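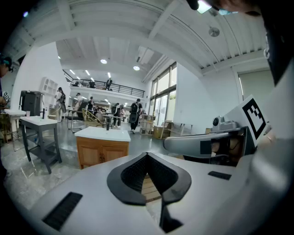 I have been putting off the budget post for weeks, mostly because writing it down means adding it up. Murray Campbell, who signs off on anything I buy over the price of lunch, wants a number for October, and he wants one number, not the paragraph of "it depends" I gave him last time. So I started with a walk around the room and a notepad. The grippers were supposed to be the big line. They aren't even close. What eats the money is everything they get pointed at: the bathroom vanity with the white countertop and the little black faucet, the side table, the shelving, the second sink counter over on the left. I have become a person with opinions about vanities. I did not plan for this when I took the job.

Let me back up. Last year's spreadsheet had a tab called "Hardware" and a tab called "Misc." Hardware was gorgeous. It had formulas. Misc was one cell, and I had typed 800 in it, as in dollars, for the year, for all furniture, fixtures and props. I'd like to shake the hand of whoever thought that was enough, but I'd have to use both of my own.

This year Zyanya Ayala took Misc away from me and broke it into real lines. Some of what she found:

Furniture gets moved constantly, so it wears out at the joints long before it wears out on top. Flat-pack doors can take a surprising number of openings and then one day they can't. Plan on replacing, not repairing.

Delivery costs more than you think if your building has stairs, and ours does. Liment quoted us a nice price on three more hand-held units and then a less nice price on getting them here by the date we wanted. We picked a different date.

Spare fingers. Buy the spare fingers. We ordered 8 last time, which felt like hoarding, and then we were sharing the last pair like kids with one bike.

Printed marker cards are nearly free, and yet we run out of them more than anything else. I've put in a line for card stock. Murray circled it and wrote "really?" Yes, Murray. Really.

The harder question is whether to rent or buy the next batch. Prandau will rent by the month, with a service plan, and Celetti only sells outright. Karim Ezzat is firmly for buying, on the grounds that we never give anything back. He's got a point. The "temporary" shelving from our first month is still holding things. But renting would let us go up to 16 units for the busy stretch and back down after, and I like the idea of not owning 16 of anything that needs charging.

I made two columns. Renting wins if the busy stretch lasts 3 months. Buying wins if it goes any longer, and I have never seen a busy stretch end on time. I'm leaning toward a split: buy a few, rent the rest, annoy everyone equally.

Then there's the headgear, which I forgot completely until Cirilo Magaña asked where it was on the sheet. It wasn't on the sheet. It is now, between extension cords and coffee, and the coffee line is larger.

If you've done this kind of planning and have a decent rule for how much to hold back for breakage, leave it in the comments. I've penciled in a tenth of the furniture total and I don't trust it at all. The sheet goes to Murray once the second quote from Prandau comes in, and until then I'm pricing faucets.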